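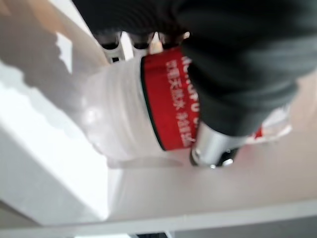 Print | E-mail

January 14, 2020

Jaqueline Sandoval has been up since four, and she wants to talk about wigs.

"There were 2 of them for the whole first season," she says, laughing before she gets to the end of it. "One was on my head and one was drying. If you see me in a hat in episode six, now you know why!"

Fans of "Belatura" won't need to be told which hat. The family saga wrapped its third and final season in December, and Sandoval, who played runaway heiress Inés from the pilot right through to that finale on the ferry, still sounds a little dazed by the response. Her inbox filled up overnight. Strangers sang the theme song to her at the dentist.

"I thought people would be mad at me," she says. "Inés leaves everybody! She leaves her mother, she leaves the hotel, she leaves that poor man holding the dog. And instead I got 228 letters, real paper ones, and most of them said good for her. I kept every one. They're in a suitcase under my bed."

She's now deep in rehearsals for "Matei," her first stage role since college, and it couldn't be further from the silk robes and slammed doors. She plays a ship's cook who takes in a boy she finds sleeping in the galley. There's no glamour in it and very little makeup, and she spends most of the second act peeling potatoes. Real ones.

"I've gotten fast," she says. "My mother is thrilled. She says it took a director to teach me."

The director is Nuria Arrieta, who also wrote the script and who wandered over halfway through our talk with a sandwich in her hand. The two met years ago in a dance class that neither was any good at, and they finish each other's stories in a way that makes it hard to write down who said what.

"I didn't write it for her," Arrieta says. "I want that on the record, because she tells people I did. I wrote it for someone older. Then she read it out loud in my kitchen and I went home and changed the age."

"You were home," Sandoval says. "It was your kitchen."

"I went to the other room and changed the age."

The play opens at the Grolel, a former dance hall with 40 rows of very creaky seats, and Sandoval clearly adores the place. She walked me up to the balcony to show me the painted ceiling, then down a back staircase to her dressing room, which has a sloping floor and a radiator that knocks. (The knocking is staying. Arrieta likes it for the engine room.)

After the run she heads north to shoot "Grirkeck," a ghost comedy set at a ski lodge, and she promises it's as silly as it sounds. She plays the ghost. As for a "Belatura" reunion, she doesn't close the door, though she'd like a word with the writers first.

"Bring back the dog," she says. "I'd do it tomorrow for the dog."

She has one more story before the stage manager calls her back. An online auction sold off the show's costumes last month, and she put in a bid on Inés's green coat - the one from the train station - under her cousin's name. She lost. It went for $3,675.

"So somebody out there is wearing my coat," she says, already on her feet and tying her apron. "I hope they're enjoying the pockets. Those pockets were so deep I used to keep my lunch in them!"

Print this article | E-mail to a friend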